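Recording simulated demos for Kalard

Load a room, set the arm to its home pose, and start the logger before you touch the controls. I put that last part in after losing 290 good episodes to a logger that was off.

Do 6 takes per start position, then shift the target and go again. Keep the fumbles, tagged "recover."
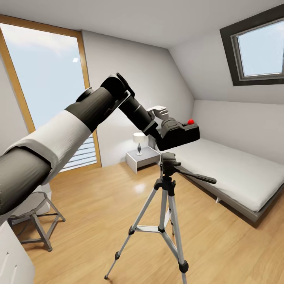
Approach angle matters more than speed. Come in from above and pause before closing the fingers — with the camera on its tripod, hover by the top left edge, well away from the red button. Chantal reviews every take, and she has opinions about red buttons.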